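**Thread: Second arm or better end effector? Budget planning for tube handling**

**nnoguchi** wrote:

We are a small sample prep lab in Clovthorpe. One arm now, used for moving tubes between rack boxes. Management has opened the equipment budget for next year and wants a line-item list by the end of July. I have two candidate plans:

1. Second arm of the same model, own table, own controller.
2. Keep one arm. Replace the gripper, add a force/torque sensor, buy a proper fixture plate.

Plan 1 is easier to explain upstairs. Plan 2 costs less but has more small parts on the quote, and small parts get questioned. Looking for input from people who have been through this.

**v_lie** wrote:

What is the current bottleneck? If the arm sits idle for half a shift, a second arm buys you two idle arms. Log utilization first.

**nnoguchi** wrote:

Utilization is fair, not great. The arm is waiting on people most of the time. Boxes get put down, someone re-teaches the pick positions, then it runs. Current cell:
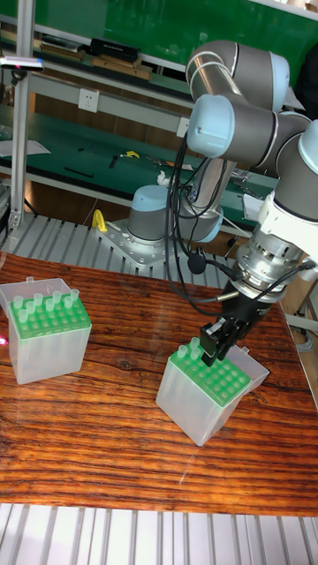
Gripper budget is the line I am least sure of. The Lindholm distributor quoted a parallel electric unit with swappable fingers, and Gretora quoted an adaptive one at a much higher price with a longer lead time. The fingers we have now are blocky and jointed, and when they come down at the rack beside a group of three tubes the tips overlap the rack itself. That limits how densely we can load. The two boxes also stand apart on a bare tabletop at different angles, so every position is taught per box. I could put a fixture plate on either plan, but it only appears in plan 2 at the moment.

**Hollis Brannigan** wrote:

Put the fixture plate in both. It is the cheapest item you have and it removes the re-teaching. We had ours cut locally with locating pins for two box types. Setup went from most of a morning to a coffee break.

Also price the fingers separately from the gripper body. Distributors like to bundle them. Slim fingers for tubes are a simple machined part, and you will want spares.

**tmellor** wrote:

Disagree on doing plan 2 first. Capital requests get approved once. If you ask for the small stuff this year, next year's answer will be "you just got money for that cell." Ask for the arm, put the gripper and plate under it as accessories.

**v_lie** wrote:

That is how labs end up with hardware under a dust cover. The lids in that photo are attached and standing open. Who opens them? If it is a person, then a second arm doubles the amount of lid opening and the operator is still tied to the bench.

**nnoguchi** wrote:

A person opens them. We looked at automating it and dropped the idea. Switching to open racks is possible, and I should probably have that on the list.

**tmellor** wrote:

Fine, the lids are a fair point. I still would not split the request. Submit both plans with a stated preference and let them cut from the larger one.

**agnes_s** wrote:

Items people leave off these lists, from our own purchase:

- Cable management. Yours has a bundle looping down past the base and across to the gripper. Get a dress pack or at least proper clips. A snagged connector cost us 2 days.
- Spare tool cable, same connector. Ours was $61 and back-ordered when we needed it.
- Guarding or a scanner, depending on what your risk assessment says.
- Integration hours. We budgeted $500 and it was nowhere near enough.
- Service contract – read what it excludes. The Flemenetti one we were offered left out the gripper completely.

**Hollis Brannigan** wrote:

Seconding the spare cable. Also ask for a loaner gripper before signing. Run 200 picks with your own tubes and your own rack, and write down every failure, including the ones where somebody nudged it.

**nnoguchi** wrote:

Good. Revised order on the sheet: fixture plate, fingers, spare cable, cable clips, integration hours, then gripper body, then the second arm as a separate option with utilization data attached. I will ask Lindholm for the loaner. Gretora has already said no to one.

**v_lie** wrote:

A vendor that refuses a loaner at that price goes to the bottom of my list.

**tmellor** wrote:

Or they are a small shop with two demo units. Ask if you can send them a box of tubes and have them run the test on video.

**nnoguchi** wrote:

Sent that request this afternoon. Will post the numbers when I have them.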